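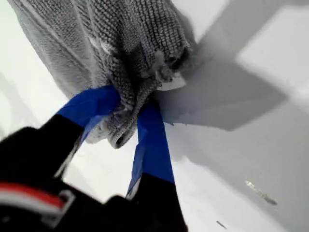 Siriporn Siriwan reports that her Mendent softener ran through two regenerations in one night after a power cut, and that the clock had gone back to 12:00. Section 4.6 now covers this case.

4. Setting up the control head

4.1 Before you start

The resin tank, brine tank and bypass valve must be installed as described in Section 3. Leave the bypass valve in the BYPASS position until step 7 of Section 4.3. You will need the hardness figure for your supply, in milligrams per liter or grains per gallon. Use a test strip on cold water drawn from a tap upstream of the softener. A figure from the water utility is acceptable if it is less than a year old.

Water hardness affects how fabrics feel after laundering. Terry and microfiber towels washed in hard water can hold mineral and detergent residue, and this may take several washes to clear once the softener is running. Do not raise the hardness setting to speed this up.

4.2 Connecting the power supply

1. Route the low-voltage cable through the slot at the rear of the Broka control head.
2. Push the plug into the socket marked DC IN until it clicks.
3. Plug the transformer into an outlet that is not controlled by a wall switch.
4. Wait for the valve to find its home position. The display shows a moving bar while it does this.

CAUTION: Do not turn the camshaft by hand while the transformer is plugged in. The gear train will be damaged.

4.3 Entering the settings

1. Hold SET until the clock digits flash.
2. Set the time of day with the arrow keys, then press SET.
3. Enter the hardness. The factory value is 196 mg/L.
4. Enter the capacity between regenerations, in gallons. Use 3,000 unless the table in Appendix B gives another value for your tank size.
5. Enter the regeneration time. The factory value is 2:00 a.m. Choose a time when no water is drawn — the supply is unsoftened during the cycle.
6. Press SET to save. The display returns to the clock.
7. Open the bypass valve slowly, one quarter turn at first. When the sound of moving air stops, open it fully.

4.4 Filling the brine tank

Add 4 gallons of water to the brine tank for the first cycle only. After this the valve refills the tank. Add 77 pounds of pellet salt. Rock salt is not suitable for the Dizon float assembly.

4.5 First regeneration

1. Hold REGEN until the motor starts.
2. Check the drain line for a steady flow during backwash.
3. Check that the brine level falls during the draw stage.
4. When the clock returns to the display, run a cold tap until the water is clear.

4.6 After a power failure

Settings for hardness and capacity are kept in memory. The clock is not kept on heads with firmware earlier than the February release.

1. Reset the clock as in Section 4.3, steps 1 and 2.
2. Press SET repeatedly to leave the menu without changing other values.
3. If a cycle was interrupted, let the valve return home before starting another.

NOTE: If the Plallham backup battery is fitted, replace it each time the LOW BAT symbol appears. The symbol clears after the next regeneration.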